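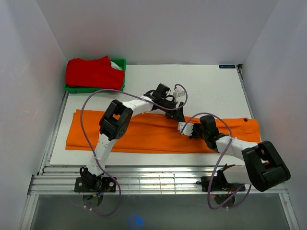 Our project asked whether a folding service sold to small laundries does what its brochure says. The service is called Bretel and the seller is Vamadance, which supplies a two-arm work cell on a trial license and charges by the month after that. The brochure claims 1,948 good folds out of 2,000 attempts. We wanted to know what counted as a good fold, what counted as an attempt, and who was keeping score. A laundry does not deal in flat squares laid out by a patient employee. It deals in things like the long orange piece on our table, with layered folds running along both edges and both grippers working close together over the middle of it, while a red cloth sits folded in the green basket behind. That is the kind of work a buyer would be paying for, so it is the kind we tried to test.

What was promised

The sales material says Bretel handles "everyday textiles" and needs no special training to run. Everyday textiles are never defined. We wrote to Vamadance for a list and got a link back to the brochure. The 2,000 attempts are described as "representative," but there is no breakdown by size, weight or fabric, and no word on whether a person was allowed to straighten an item before the arms took over. A failure rate means little without that.

What we did

We had the cell for 10 weeks in the teaching lab at Khattak. Our own test set was 18 items from home, mostly towels, shirts and pillowcases, with a few stretchy things added to be unkind. Each item was run from two starting conditions: spread out on the table by hand, and dropped in a heap. We logged the results in Listar, the lab's shared record system, under four headings: folded, folded badly, gave up, and needed help.

The last heading caused the most arguments. Vamadance's manual permits "light operator assistance" and does not treat it as a failure. We decided that if one of us had to touch the cloth after pressing start, the run needed help, however small the touch. Savvas Theodorakopoulos, our supervisor, thought this was harsh. We kept it because a laundry owner would be paying somebody to stand there and do the touching.

What we found

Spread-out towels and pillowcases went well. The folds were square enough to stack and we had few complaints apart from the speed, which would test anyone's patience. If the brochure numbers come from items like these, we can believe them.

Heaps were another matter. The arms often picked up a corner, put it down and picked it up again until the software gave up. Shirts were worse than towels from either start, mainly at the collar. Thin cloth tended to come up two layers at a time, and the software did not seem to know it had two. More than once it reported a finished fold over something none of us would have put in a drawer — and that report goes straight into the success count on the control screen.

Cost

We can't give a fair cost per item. The monthly price depends on a quote, and the quote depends on a sales call that a student group was not offered. Setup took us most of a day, with two people, and the manual skips a calibration step that we had to get from support.

Limits of our test

Our set was small and we chose it ourselves. A newer software version was announced for November and may handle heaps better. We have not seen it and would not buy on the strength of it. Our advice to a small laundry is to ask for a trial with its own washing, dumped straight from the basket, and to keep its own tally.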